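What Is Rope Made Of? 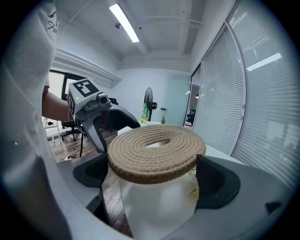 Rope is one of the oldest tools that people have made, and it is found today on farms, on boats, in playgrounds and in homes. It is made by joining many thin, weak threads so that they work together as one strong line. Some ropes are made from plants, and jute is one of the plants most often used. Jute rope is usually tan or light brown, like the coil shown on this page, where the braided strands have been wound into a flat oval with a hole near the middle. The edge of the coil looks a little fuzzy. The fuzz on a plant rope comes from the ends of tiny threads called fibers.

Where does jute come from?

Jute is a tall, thin plant that grows best in warm, rainy places. A jute plant can grow taller than an adult. The useful fibers are found in the outer part of the stem, just under the skin.

After the plants are cut, the stems are tied in bundles and left to soak in water. Soaking softens the parts of the stem that hold the fibers in place. This step is called retting. When the stems are soft enough, workers pull the fibers away, wash them and hang them up to dry. Dry jute fibers are long and shiny, and some people call jute "the golden fiber."

From fiber to rope

Fibers must first be combed so that they all lie in the same direction. They are then twisted together to make yarn. Several yarns are joined to make a strand, and several strands are joined to make a rope.

There are two common ways of joining strands. In a twisted rope, the strands wrap around one another. In a braided rope, the strands cross over and under, in the same way that hair is braided.

Try it: Cut 8 pieces of yarn, each 36 inches long. Pull gently on one piece. Next, tie all the pieces together at one end and twist them tightly. Pull again. Does the bundle feel stronger? Ask an adult to help with the scissors.

Why is rope wound into a coil?

A long rope left in a heap will soon form knots and loops. Winding the rope in circles keeps it neat and makes it easier to carry and store. A flat coil, in which each turn lies beside the one before it, is also called a spiral. When the turns are sewn or glued together, a flat coil can be made into a mat, a coaster or the bottom of a basket.

Rope at the Nernwood Children's Museum

The Rope and String Room at Nernwood is on the lower floor, next to the Yu Gallery. Visitors may handle samples of jute, cotton, hemp and nylon rope. The longest rope in the room measures 445 feet and is kept on a wooden drum. School groups may also use the hand-turned rope machine, which was given to the museum by the Drernureck Rope Works. Groups wishing to use the machine should ask at the front desk before 10 a.m.

Words to know

Fiber: a very thin thread from a plant, an animal or a factory.
Retting: soaking plant stems in water to loosen the fibers.
Strand: a group of yarns joined together.
Spiral: a line that curves around and around a center point.

Prepared by the Learning Department, Nernwood Children's Museum

800 shares
8 comments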